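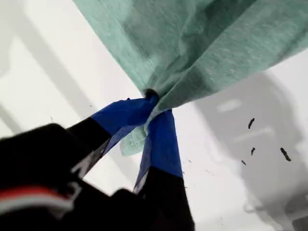

Setemer Live Music Club, Members' Board
Gigs and Venues > General

Topic: Blackwood all-dayer, new door times and the back room

Started by feedbackloop, 11/10/2020

The Blackwood has put the running order up for the May all-dayer. Doors are at noon, first band half an hour later, and there are 10 bands over two stages. The back room is now the second stage. Last time it was the merch room and you could sit down in there.

My problem is the overlap. Harkavden are on the main stage at the same time as Studen are in the back room. Those are the two bands most of us would buy the ticket for. Does anyone know if the times are final?

feedbackloop

----------

Reply from snarewire

Not final. The page says "subject to change" at the bottom. They moved two bands the week before last time and I missed one of them because I had printed the old sheet.

I would rather see Studen in the small room anyway. They are a three piece with small amps and they sound thin on the main stage.

----------

Reply from oldtapes

The back room holds 208. The main room holds 280. If even half the crowd goes for Studen you'll be all right, but if Harkavden pull out, or start late like they usually do, everyone will try to get through one door.

I was in there for the album launch and could not see anything past the pillar. Stand on the left if you go.

----------

Reply from feedbackloop

Harkavden starting late would suit me. I could see most of Studen and then walk across.

----------

Reply from kick_and_run

They don't start late anymore. I've seen them four times since the new drummer joined and they were on time for all of them. The late starts were the old lineup.

Also I think people here overrate Studen. The first record is good. The second one has three good songs and the rest is the same song at different speeds. Harkavden live are a much better band now than they were when the first single came out.

----------

Reply from snarewire

"The same song at different speeds" describes half the bands on this bill and most of my record shelf.

The second Studen record is recorded badly, that's all. The vocals are buried. Listen to the live tape from Setemer and you can hear what the songs were supposed to be.

----------

Reply from kick_and_run

I have the tape. The vocals are louder and I still don't like side two.

----------

Reply from doublebill

Can we go back to the times? I have a train to catch. The last one that stops in Setemer leaves before the headliner finishes, according to the sheet. It was the same last year and I left after four songs.

Is anybody driving? I can pay for gas and I don't have a guitar or anything with me, only a coat.

----------

Reply from oldtapes

I'm driving but the car is full. I'll post if someone drops out.

There is a night bus from the stop across from the Blackwood. It takes forever because it goes through every village, but it does get there. Bring exact change.

----------

Reply from doublebill

Thanks. Put me down first if a seat comes up.

----------

Reply from pitside

Does anyone know if you can leave and come back in? Ten bands with no food except chips is a long day. I'm 41 and I need a meal.

----------

Reply from snarewire

Wristbands, so yes. They stopped re-entry after nine last time though. The falafel place on the corner has closed, the one by the bridge is still open.

----------

Reply from feedbackloop

I wrote to the Blackwood about the overlap. They answered the same day. The text of it, more or less: the two sets overlap by twenty minutes, they can't shift Harkavden as the band has to be on the road afterward, and they will ask Studen if they mind going on earlier. No promise.

If Studen go earlier they would swap with the first band after the break, and I don't know who that is. The name on the sheet is a logo and I can't read it.

----------

Reply from kick_and_run

It's a grind band from up the coast. They play for fifteen minutes, so moving them won't hurt anyone.

----------

Reply from pitside

It would hurt me, I'm going to see them. Fifteen minutes is the full set and I don't want it to land while I'm eating.

----------

Reply from oldtapes

I don't agree with writing to the venue over every clash. It's an all-dayer with two stages and there will be overlap. The old one-stage days had five bands and people complained it was too few.

----------

Reply from feedbackloop

It was one polite email. They asked for feedback on their own page.

----------

Reply from snarewire

I liked the one-stage days better. You saw bands you would never have picked. That was how I first saw Harkavden, third on the bill, with maybe a dozen people watching and the singer on the floor for most of it.

----------

Reply from doublebill

Same, I was one of the dozen. I bought the shirt that night and it still fits if I don't breathe in.

Are tickets on the door this time or advance only?

----------

Reply from pitside

Advance only. The record store has paper ones with no booking fee, cash. They had a stack of them when I was in there, next to the register. Ask, they don't have a sign up.

----------

Reply from feedbackloop

Got mine. I'll post the new sheet when the Blackwood sends it out.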